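About Us

Zustska supplies and looks after snack and drink racks for shared spaces. Our customers are offices, waiting rooms, school staff rooms, small hotels and a few repair shops. We are based in Lusisham and most of our customers are within 42 miles of the warehouse.

The company began as a delivery route for a bakery supplier called Leemans. The drivers kept getting asked for chips and soda along with the bread, and after a while the chips and soda took up more of the van than the bread did. Leemans closed its Lusisham depot and five of the people who worked there bought two of the vans. Three of them are still with us. The bread is gone, although one customer on the north side still calls us "the bread people."

What we do

We bring the rack, fill it, and come back to fill it again. Most customers are on a weekly visit. Larger sites get two visits a week, and a few seasonal places only see us from May to October.

A standard rack sits on a table or counter and has two levels. Bags go on top and drinks go underneath. Bottles weigh a lot more than chips, and a rack with the weight at the bottom stays where you put it. We use open wire racks for nearly every site. They are easy to wipe down, you can tell from across the room what has run out, and they fold flat for the van.

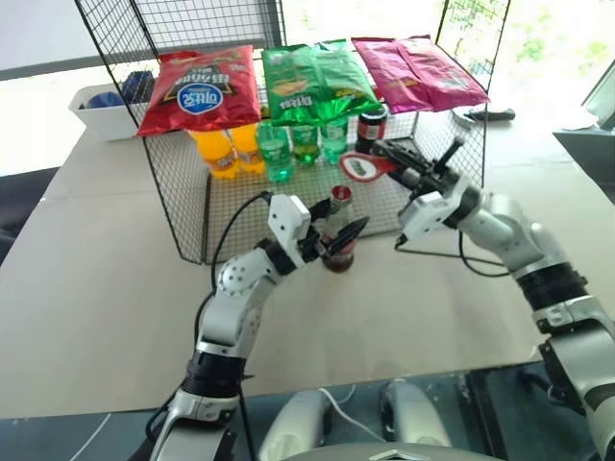
Drinks are grouped by color and flavor, so orange goes with orange and green goes with green. Cola goes on the end of the row. Glass bottles are handled one at a time and are the last thing to go in on a restock. When we first started we carried glass four to a hand, and we had the mop bills to show for it.

Bags are laid flat or stood up depending on the rack. Flat works better on a shallow shelf, and people can still reach the bottle they want. Each visit the older stock comes forward and the new stock goes behind it. Anything within two weeks of its date comes back to the warehouse with us and you are not charged for it.

What we stock

We carry 44 kinds of snacks and 50 kinds of drinks. You will not have all of them on your rack at once. At the first visit we leave a mixed selection, and after a month we look at what sold and drop what didn't. If your office only wants salted chips and sparkling water, that is what you will get. Requests can be written on the card attached to the rack or sent to the office by email.

We do not sell energy drinks to schools. We do sell them elsewhere.

The warehouse

Our warehouse is on the Idholm road, in the old tile showroom. We moved there in March and now have room for a proper packing area, with long tables where new rack layouts are set up and tried before they go out to customers. Before the move this was done on the floor. The loading door is on the side of the building — please use that one for returns, as the front door leads to the office and the stairs are narrow.

Orders for the next day's vans are packed in the afternoon. Changes need to reach us by 2 p.m. After that the crates are closed and your change goes on the following visit.

Working with us

There is no contract for a single rack. We ask for a month's notice if you want it taken away, and we collect it ourselves. Sites with more than one rack sign a one-year agreement — the price per rack is lower and the rack itself is included.

The office is open from 7 a.m. to 4 p.m. Drivers cannot take payment, but they can take messages, empty crates and complaints about the pretzels.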